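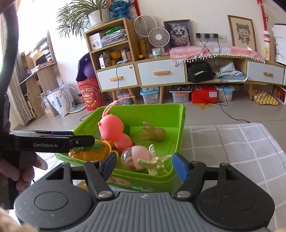 3.2 Toy sorting task

The third task in the course project was taking small toys out of a bin with a hand-held gripper. Students worked in pairs in a home setting, and each pair handed in one set of recordings. We chose toys over kitchen items because they vary a lot in shape and stiffness, and a dropped toy does no harm. The bin was a bright green plastic box, kept on the floor for every trial.

Each pair made 32 trials. A trial began with both fingers open and ended when the toy had been set down outside the box, or after 15 seconds. Students wrote the result on a paper sheet and later typed it into Gridora, the log tool built by the Kimport team in the year before. Trials with a missing result were dropped, which left 192 for the analysis.

Round capsules got their own category in the log. They have a smooth shell and no flat side, so the pads meet them over a small area. Students were told to close on a capsule from both sides and lift it straight up before moving across the rim (Figure 4).

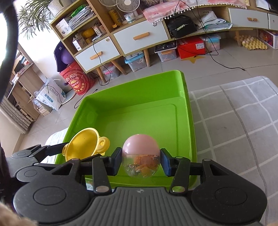 Figure 4. A capsule toy held between the two finger pads over the green tray. A yellow toy pot lies in the tray.

Soft toys were scored in the same way, but a grasp on any part of the toy was accepted. Bushra Hashmi checked the labels against the recordings and changed those where the pair had marked a slip as a full drop. Her corrected labels are used in the rest of this section.

We did not control for lighting or for which hand the student used. Both are noted in the log, and the first is taken up again in Section 5.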